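A Day Among the Dishcloths: Vernora Open Day, Sheehan
Posted by Fergus Laing
Filed under: Days Out, Household

There are people who plan their vacation days around beaches. I took one of mine to drive 70 miles to Sheehan and look at cleaning cloths.

The Vernora open day has been on my list since Ruby-Lee McPhee came back from the one in May with a tote bag and strong views on hems. Vernora makes and tests household cloths: dish, floor, glass, the lot. Twice a year or so they open the hall and let the public wander through, and in return the public asks whether microfiber can go in the dryer. I heard this asked four times before lunch. (Low heat, no fabric softener. You may now skip the open day.)

Parking is free but it's behind the building, and the sign for it is also behind the building. Allow ten minutes. Coffee is in the front lobby from a machine that accepts coins and gives you its opinion of them. The cookies were good.

Bevan McPhee came along to drive and claimed no interest in the subject. He was the last one out of the hall.
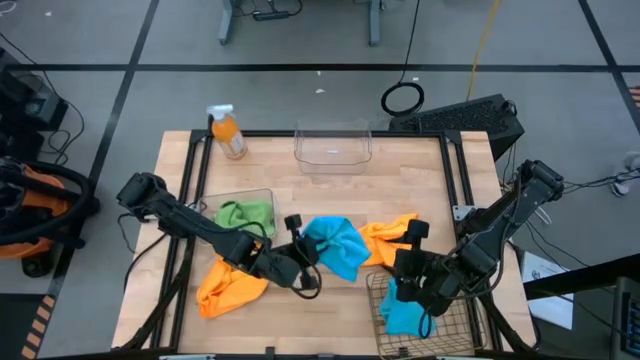
THE SORTING TABLE

I had pictured a factory table as something steel and chilly. Vernora's is butcher block, better looking than the one in my kitchen, and what's on it could have come from under anybody's sink. Orange cloths, blue cloths, a green one in a clear plastic bin, a wire basket, a spray bottle. I own all of this. I've just never had it lit properly.

The subject of this part of the day is putting cloths away, which Vernora takes more seriously than I have ever taken anything. Their leaflet on it runs to 12 pages. The argument, once you get past the diagrams, is that a cloth has three possible states: ready, in use, and waiting for the wash. Most houses have one drawer for all three. Mine has one drawer and the handle of the oven door.

So you give each state its own home. Open wire for the ones waiting, so that air gets in and they don't turn sour. A clear bin for the clean ones, where you can see when you're running low. The in-use cloth is allowed to lie on the counter, but only one per color, a rule Bevan read out loud and then looked at me.

On color, the leaflet suggests blue for glass, green for the kitchen, orange for anything you'd prefer not to discuss. You can pick your own scheme provided everyone in the house sticks to it. I tried this at home years ago and it lasted until we had guests.
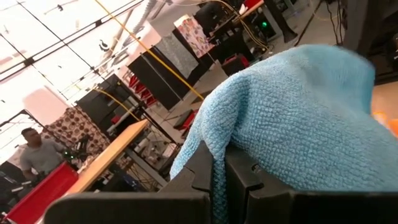 Texture is where I lost an hour. I've always bought cloths by price and then by whether the color annoyed me, and I'd never given the weave a thought. The woman giving the talk passed around a smooth one and a nubby one and had us mop up the same spoonful of cold tea. The nubby one won so clearly that a man near me bought a pack on the spot for $9.50 and left, a model visitor. That waffle-like surface on the light blue towel is the kind I mean, and in folds it has the bulk of something twice the size. Farther down the hall the bigger fabrics hang on tall dark panels, a gray textured one, a white one with a pink and red pattern, and I'll admit I walked right up to the pattern first like a toddler to a balloon. There are red chairs at the foot of the panels. By that stage of the day I was more interested in the chairs.

The hall itself is a pleasure. White ceiling, skylights, pale gray floor, a great deal of light. It's also a terrible place to bring a cloth you thought was clean. I had one in my jacket pocket for my glasses and it did not come out again.

We ate in the car. The lunch counter had sold out of everything except egg salad, and Bevan has a policy on egg salad.

In the afternoon there was a session called Fold or Drop, about whether cleaning cloths need folding at all. I had assumed that people who make cloths for a living would be in favor of folding. The room split down the middle and stayed that way. The folders say a cloth folded in quarters gives you eight clean faces to work through. The droppers say it's a rag, throw it in the bin and go live your life. I went in a dropper and I'm now something of a waverer, with sympathy for both sides and no change in my behavior.

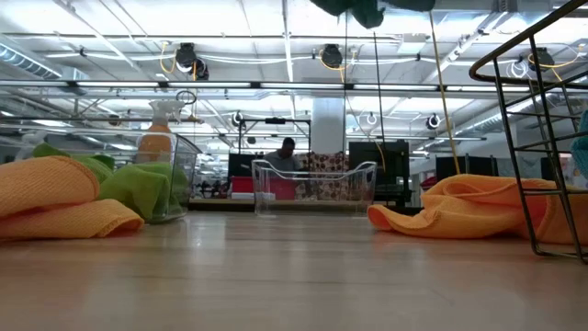
Alby Pirihi emailed after I mentioned the folding session in last week's newsletter, and he isn't having any of it. He says he has run a house on 50 cloths for years, never folded one, and that a good heap dries better and takes up no more room than a stack if you lean on it. He adds that anyone who puts a wire basket on a nice wooden top should stick felt pads under it first, and that I should have told you so. Consider yourselves told.

I'll give him the pads. On the heap I'd only say that a thick waffle cloth folded once or twice does sit nicely, with a big rounded edge to it like a loaf, and a bunched one never looks finished. Whether a cleaning cloth ought to look finished is between you and your cupboard.

The other thing I took from the session was smaller. Keep the spray bottle next to the bins. Mine lives in the hall closet on a high shelf, so every spill involves a walk and a chair.

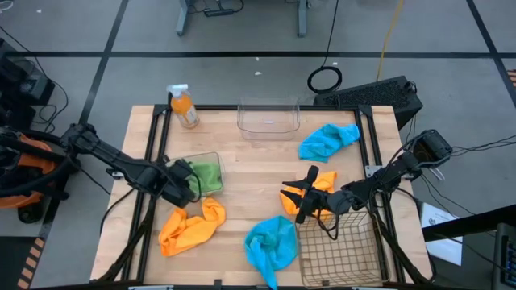
WHAT IT COSTS AND WHETHER TO GO

Entry is free. The talks are free too, but you need a ticket for them from the lobby, and they go early. The shop is at the exit, naturally. Single cloths were 99 cents, the wire baskets were more than I'd pay for wire, and I came home with two of them. Ruby-Lee had asked for a Lania floor cloth in green. They had it in gray. I bought the gray and we haven't spoken of it.

Children will manage half an hour. Strollers are fine on the floor everywhere I went. Take a sweater for the talks room.

The next open day hasn't been announced, but they keep a mailing list at the front desk. Write clearly. Bevan is getting mail addressed to Bevin McFee.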